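Punell Local Referendum Survey: Data Card

Summary

The Punell Local Referendum Survey records how registered voters in the Hollgate district said they would vote on two ballot measures: a change in the length of council terms and a cap on campaign donations. The data were collected by telephone and by mail in March. The release contains one row per completed interview and is intended for research and teaching.

Contents

responses.csv: coded answers, one row per respondent
codebook.txt: question wording, answer codes and routing
weights.csv: weights by age group, ward and method of contact
changes.txt: corrections made after the first release

Sample

The file holds 238 completed interviews, of which 151 were conducted by telephone. The remainder were returned on paper. Respondents were drawn from the public voter list by ward. Records with no answer to either ballot question were removed before release. Sixteen respondents answered only one of the two questions and have been kept, with the missing answer coded 99.

Paper returns
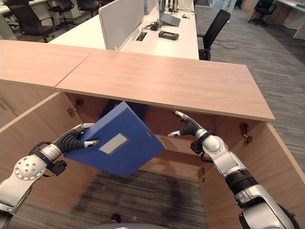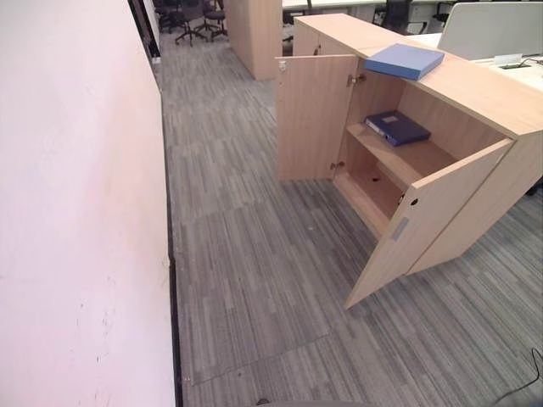
Paper questionnaires were entered twice by separate staff at the Kerekes office, and the two sets of entries were compared field by field. Returned forms are kept in file boxes of the same general kind as the blue one with the pale label, sorted by ward and then by return number. The return number appears in the column form_id and is blank for telephone interviews. Where the two entries differed, the paper form was consulted and the corrected value was recorded. Handwritten remarks in the margins were not coded. Requests to consult the forms must be made in writing and are normally answered within two weeks.

Question wording

Both ballot questions were read or printed exactly as they appeared on the draft ballot. Undecided respondents were asked which way they were leaning. This second answer is stored separately, in lean_terms and lean_donations, and should not be merged with the first without a note to that effect. The order of the two questions was alternated, and the order used is given in q_order.

Weighting

Weights adjust the sample to the voter list by age group and ward. They do not adjust for past turnout. Users who wish to estimate the result among likely voters may restrict the file to the 109 respondents who said they were certain to vote, but ward figures from this group are too small to publish.

Known limitations

Voters without a listed telephone number could be reached only by mail. The survey closed before the final debate, and later changes of opinion are not reflected. Two wards were combined to protect privacy.

Terms of use

The data may be used and shared for noncommercial purposes with credit to the Protadis Public Opinion Archive. Users may not attempt to identify any respondent. Errors should be reported to the archive with the row number and the version of the file.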